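Minutes, Household Machines Group, January meeting

Kicked off at ten past seven, kettle on first. I'm writing these up again because my hand went up before I'd worked out what the question was, so if I've got your words a bit wrong, shout and I'll fix them.

Present: Volker Ruppert (chair), Themis Christodoulou, Lợi Hà, Gunther Lammers, me. Sorry not to be there: the Nostadden pair, both down with a cold.

1. Last time's minutes

Agreed, with one correction from Gunther. He did not say that dishwashers were a con. He said that dishwasher tablets were. Happy to put that straight.

2. Can they fold yet?

This took up most of the evening, which won't surprise anyone who was at the autumn meeting. Volker put the question the way he always does: would you leave it alone in the house with your washing and go to work? Themis said yes to towels. Lợi said yes to towels, pillowcases and tea towels, provided they were all the same size and somebody had piled them up first. Gunther said no to everything and asked if there were any more biscuits.

My own view (and I did say so at some length, sorry!) is that we keep mixing up folding with laundry. Folding is the bit people film. Laundry is finding the sock inside the duvet cover, knowing the wool jumper from the other jumper, and moving the chair that's in the way. Big pieces of cloth are still the worst of it. A shirt has a collar and you can hunt for it, but a large hanging cloth is just folds and more folds, and the moment you get close it covers up whatever you were looking at a second ago.
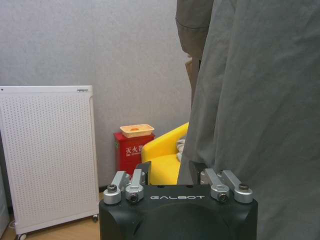

Hortensia Huamán
Minutes secretary, Household Machines Group

Themis thought I was being gloomy. She pointed out that two wide-open fingers on a Galbot gripper are perfectly good at pinching an edge once they've got to it, and the trouble is all in choosing where to pinch. Lợi agreed and said it's the same for people. He still can't do a fitted sheet and he's had years of practice. We went round the table on fitted sheets and I'm sorry to report that only Volker claims to manage one, and he wouldn't show us.

There was a good bit from Lợi about clutter. His point was that a room with a yellow armchair in it, a crumpled cloth on the seat and a red fire-extinguisher box close by is a completely normal room, and that's what any helper has to cope with. Is the grey thing on the chair a cushion, or washing? Do you fold it or plump it? I couldn't tell you myself without going over and giving it a prod, and I think a machine ought to be allowed a prod too. Gunther said that if it prodded his cushions it would be going back in its crate.

We left it there: towels yes, sheets not yet, fitted sheets never. Gunther wants it noted that he still says no to towels.

3. The Drutora trial

Lợi gave us the news from the Drutora shop, where they've had a machine restocking one aisle after closing. It was given 28 baskets over the trial and finished 27 of them without anybody stepping in. The last one had a bag of rice on its side and it kept trying to stand it up. Everybody was rather impressed, me included, and I'd gone in expecting to be rude about it.

Volker wanted to know how long it took. Slower than the evening staff, Lợi said, and by a good way, but it's doing it when the shop's shut, so does that matter? Themis felt it does if the lights and heating have to stay on. Lợi didn't know whether they do and will ask.

Gunther asked what happens to the evening staff. We talked about this for quite a while and didn't settle it. I'd like it on the agenda properly next time, near the top, before we're all tired.

4. Money

We have 3,000 in the pot. Themis proposed setting aside 1,000 towards hiring a Wundon arm for the open day, so visitors can see one have a go at real chores. Volker seconded. Gunther asked if it could be made to do the washing-up afterwards, and was told that it could not, and that he was down for the washing-up himself. Carried, four for and Gunther thinking about it.

We also had a letter from Kröger offering us a talk on floor cleaners. Lots of enthusiasm, as floors are the one chore where most of us already own something that works (mine gets stuck under the sideboard, but I'm fond of it). I'll write back and say yes please.

5. Things to do

Lợi to ask Drutora about lights and heating.
Themis to get a price in writing for the arm.
Volker to bring a fitted sheet.
Me to answer Kröger and book the room.
Gunther to bring biscuits, and enough of them this time.

6. Any other business

Themis has a box of odd towels going spare if anyone wants them for practice, human or otherwise. Lợi took the blue ones.

Finished at twenty to ten. Same room next time, but please use the side door, as the front one sticks.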